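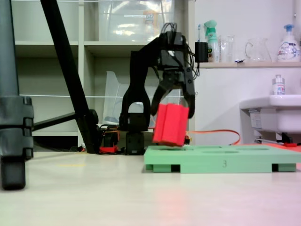

Figure 2. Grooved red foam block over the left end of the number 3 board.

4.2 Boards and blocks

The literature on shape-sorting toys is long on children and short on toys. Ñahui complained of this in March, and we have tried to oblige him by looking at the objects first. The board in Figure 2 is mint green, stands on small feet, and has a numeral 3 molded into its front edge. Its top carries shallow recessed outlines, and the depth matters more than we expected. A deep recess grabs a block and forgives a sloppy approach. A shallow one merely suggests where the block might go, and adults in our sessions took the suggestion badly.

Foam makes matters worse, or more interesting, depending on who is paying for the foam. The red block has vertical grooves down its face, which Tshabalala considers decoration and Ñahui considers a grip. We coded them as "grooves" and moved on. Foam gives when squeezed, so a block pinched hard is no longer quite the shape its outline was cut for. It also tilts easily on the way down, and a tilted block meets one edge of the outline well before the other.

We logged 604 placements over 52 sessions. Misses were sorted using the Barbu scale, which distinguishes "beside," "across," and "proud," the last meaning that the block sits in its outline but sticks up at one corner. Proud placements were the ones participants most often declared finished. Section 4.3 takes up the question of whether they had a point.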